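Notebook, Tuesday, August

Third day of the sweets trial for the Griltholm packing room. Hayley Goodall came over from Cludness at half nine and we had the bench going by ten, plaid tablecloth and all.

Target for the morning was 200 picks into the bin, mixed bag, no sorting by hand first. Got to 77 before I stopped to change the closing force. Flat packets are still the nuisance – the fingers want something to close on and a packet lying down gives them next to nothing. Little blocky ones are much happier. Twist ends I keep changing my mind about!

Long chat with Hayley over tea about what the job looks like once this goes in. She did the mixed line at Tindall for years (over 300 bags a shift, all by hand, and her wrists know it) and she's not sad to see the picking go. What bothers her is the standing about. If the arms do the easy ones and a person only gets the awkward ones, that person is waiting, then rushing, then waiting again. I hadn't thought about it like that. She'd rather have one person looking after two benches and doing the bag checks as well, so there's a proper rhythm to it. Also wants the stop button where a short person can reach it, fair enough.

Need to ask Lurow whether the rota can cope with that, they've only planned for one person per bench.

After lunch: 42 more, slower setting. Better on shiny wrappers I think, but I changed the lamp at the same time so who knows. Do it again tomorrow with the lamp left alone.

To do – new pads, move button, ring Lurow. 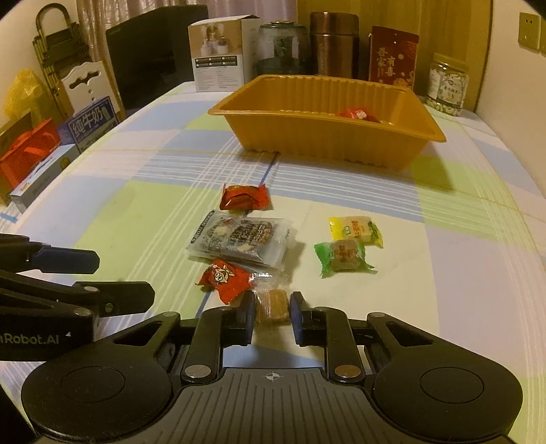
Small tan one between the pads, bin behind, the flat seedy-looking packet still on the cloth.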